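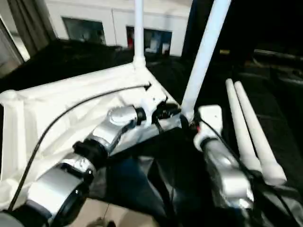
Textiles & Soft Goods, Unit 2: creases and folds
E. Halilović, Hotimbridge. Handout rev. 12/06/2020

Read p. 86 before lab. Bring your own notes, no sharing.

Creases
- Crumpled vs folded: random ridges or one sharp line. Sketch both.
- White cloth is hardest to read. Look at the shadows, not the outline.
- Side light for ridges. Overhead light flattens everthing.
- Shake out, lay flat, smooth from the center to the edges.

Handling
- Flat fingers, light pressure. Pinching leaves marks.
- Hold near an edge. One hand steadies, other one moves.
- Thick padding springs back, so wait before you judge the crease.
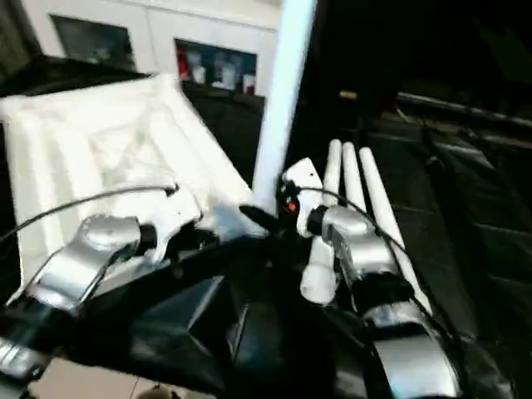
Due next time
Crease sketch, one page. Fashola reading, p. 105, first half only. Questions to Eleni after class or by email, not in the hallway pls. Late sketches loose a point.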